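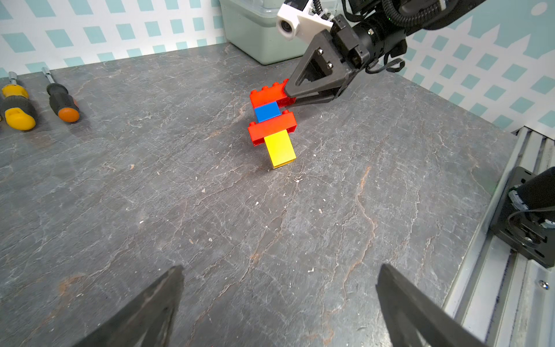 3 min read

Posting this as a thread because people keep asking me how the robots are going at work. I run the kitting floor at Clirkalness. We pack brick sets for schools and for therapy clinics. I've been there since before the arms.

1/ Kitting means putting the right parts in the right bag. A standard classroom set from us is 265 bricks. Until last June every one of those was picked by hand, by people standing at benches for a full shift.

2/ Management bought two-arm stations from Gilanard. They don't do the whole job. They do the big bricks, the sample builds that go on top of the box, and taking apart the builds that come back from schools. Small parts are still ours.

3/ First thing that changed was the noise. Bins of bricks being raked by hand all day are loud. The arms are slow and you hear the motors and that's it. Some people like it. Lorne Lachance brought a radio in the first week and it's still on.

4/ Second thing was the job titles. Pickers became "cell operators." Pay went up a little for the ones who took the training, and it stayed flat for the ones who didn't. That caused bad feeling and it hasn't all gone away.

5/ The training was four days at the Vultside building. Two of those days were useful. The other two were slides about a warehouse that ships auto parts.

6/ What an operator does in a normal hour: load bricks, clear drops, check builds against the card, tighten whatever has worked loose, write down every stop. The stop log is the part people hate most. It's also the part that got us better fingers from the supplier, so I keep asking for it. 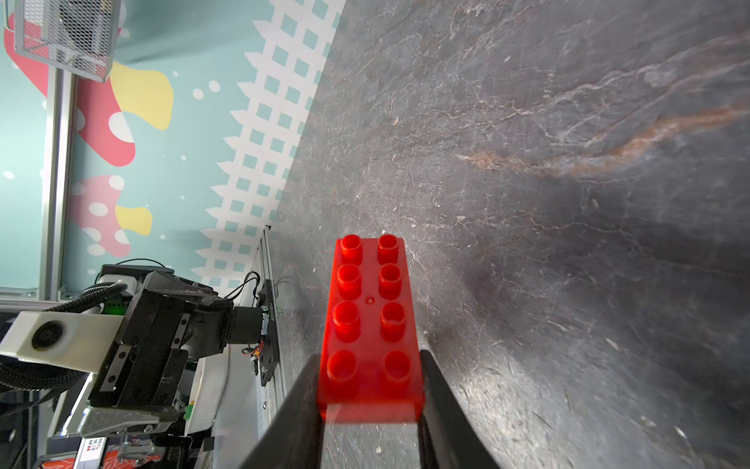
7/ Grip was where we lost most of our time in the first months. A person picks up a brick any way it comes and turns it in the hand without thinking. The arm needs to take it in a way it can use next. On a 2x4 held upright by its lower end, like the red one, all eight studs are out in the open, and that's a hold I can work with. If it comes up with the fingers over the studs, the operator has to step in. We had 89 stops in one bad week and most of them were logged as grip.

8/ Current numbers, for those who asked. A good operator with a station gets through almost 200 builds in a shift. By hand our best people did more than that, but not five days in a row and not with their wrists in one piece.

9/ Wrists matter here. Réjean Beaudoin picked for eleven years and had surgery on his right hand. He runs two stations now and trains new people. He told me he misses being fast. I don't think he'd go back to the bench, but I haven't asked him straight out.

10/ Headcount. We had 52 people on the floor when the first station went in. We have fewer now. No layoffs, but when someone leaves the spot usually doesn't get filled. I'm not going to call that nothing. The younger ones notice it.

11/ Things I'd ask for if your shop is about to do this:
Get the pay bands in writing before the machines show up.
Have the operators pick where the stations go. We moved ours twice.
Keep one hand bench open for anybody who wants a break from watching.

12/ On the watching: it's tiring in a different way. You go home with your feet fine and your head full. We rotate every two hours now and that helped more than the new chairs did.

13/ Someone asked if the Charbonneau line is getting them too. That's the small-parts line, with the axles and the little connectors. There was a trial and it didn't go well. Parts that size are still faster by hand and I expect that to hold for a while. Second trial is supposed to be in June.

14/ I'll answer questions about shifts and training. I can't share prices or the contract, so please stop asking for those.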